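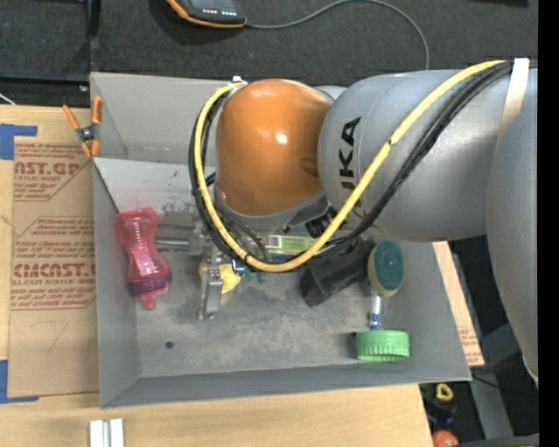

17 Jun 2019

Notes on the Brirkcombe headship, mostly for my own reference.

The district council recognized Fung-ping Su as head of the Mak lineage by 43 votes, with 74 eligible. The bylaws ask for a simple majority of those eligible, so the result stands. The previous head held the seat until he died last November at age 80.

Two points remain open. The land register lists 224 plots under the old head's name, and the transfer form needs a second signature from the Drindalia branch. Chin-lung Hsieh has the form but hasn't signed it. Also, the bylaws don't say who fills the deputy's seat in the meantime. I've asked the clerk for the older text.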